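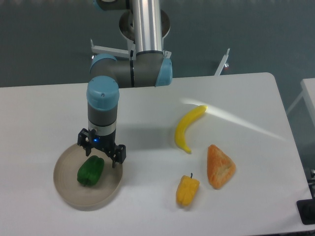
Als Greifverlust bezeichnet man den Fehler, bei dem ein Roboterarm sein Objekt unterwegs fallen lässt. Ich kenne ihn leider gut! Bei Dekar hatten wir im Mai 744 Griffe protokolliert, 70 davon gingen daneben – meistens bei glatten, beuligen Sachen wie Paprika. Ji-hoon Cho tippte auf die Greifkraft, ich auf die Finger (wir hatten beide ein bisschen recht). Gefährlich wird es, wenn der Arm danach stur weiterfährt und jemand schnell hinlangt. Also bitte: erst Not-Halt, dann aufheben, dann quittieren.

Zuletzt aktualisiert: 14.2.20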